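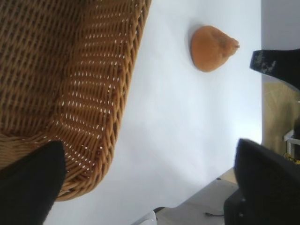 Ticket 947
Subject: Bakery items weighed at counter scale post to register at wrong price
Customer: Didar, Grinau store
Product: Quan counter scale, Litus register software
Priority: Normal
Status: Closed
Opened: Wed 10 April

Reported problem
Items sold by weight ring up at the wrong price when the label is scanned at the register. The printed label is correct. The customer checked several rolls and a bag of mixed buns and got the wrong total each time. Items sold by the piece are not affected. Typing the item code by hand at the register also gives the right price.

The customer states that nothing was changed on the scale. The register was updated overnight.

Setup
One Quan scale with built-in label printer, wired to the store switch. Two registers running Litus. The item list is kept on the back office computer and pushed to both sides. The scale holds up to 3000 items. The store uses a small part of that.

Log

Entry 1, first line
Asked for a photo of a label and the matching receipt. Label price and receipt price differ by a factor of ten on every line. Weight on the receipt is right. Asked the customer to restart both registers and the scale. No change.

Advised the customer to enter weighed items by hand until further notice.

Entry 2, first line
Pushed the full item list again from the back office. The push finished with no errors on either register. The scale reported 19 items skipped. Exported the skipped items and attached the list to the ticket. All of them are by-the-piece items with no scale code, so skipping them is normal.

Test label printed and scanned after the push. Same fault.

Passed to second line.

Entry 3, second line
The scale prints a 13-digit barcode with the price inside it. Layout is a two-digit prefix, five digits for the item, five digits for the price and a check digit. Prefix in use at this store is 27.

Compared the barcode digits on the photo with the printed price. They match with two decimal places. The scale is encoding correctly.

Opened the barcode rules in Litus on register 1. The rule for prefix 27 is present, but the decimal setting reads 3. It should read 2. Register 2 is the same. The update notes mention that barcode rules were moved to a new settings page. They do not mention any change to values.

Entry 4, second line
Changed decimals from 3 to 2 on register 1 and saved. Scanned the test label. Price correct.

Restarted the register to confirm that the setting holds. It did not. After the restart the value was back to 3.

Entry 5, second line
The registers pull their settings from the back office computer at startup, so a change made at the register is overwritten. The back office still showed the old settings page and the old value of 2 – correct, but not the one being sent. The new page is hidden until the back office program is updated to match the registers.

Checked the version on the back office computer. It is one release behind. The overnight update had failed there with a disk space warning.

Entry 6, second line
Cleared old export files from the back office computer with the customer's approval. Ran the update by hand. It completed normally.

Opened the new barcode rules page. Decimals for prefix 27 showed 3, the default for new rules. Set to 2, saved, pushed to both registers. Restarted both. The value now holds.

Entry 7, second line
Customer printed labels for four weighed items and scanned each one on both registers. All prices match the labels. By-the-piece items checked again, no change there. Customer asked whether labels printed earlier in the day need to be replaced. They do not – the barcodes on them were always correct.

Cause
Back office update failed for lack of disk space. The registers updated without it and received a default decimal setting for price barcodes.

Fix
Back office updated, decimal setting corrected and pushed.

Open points
Receipts from before the fix carry wrong totals. The customer will correct these in the back office and has the steps. Refunds are outside the scope of this ticket.

Disk space warning is now sent to the store's mail address. The next Litus release is planned for May. Check free space on the back office computer at Grinau before it is installed.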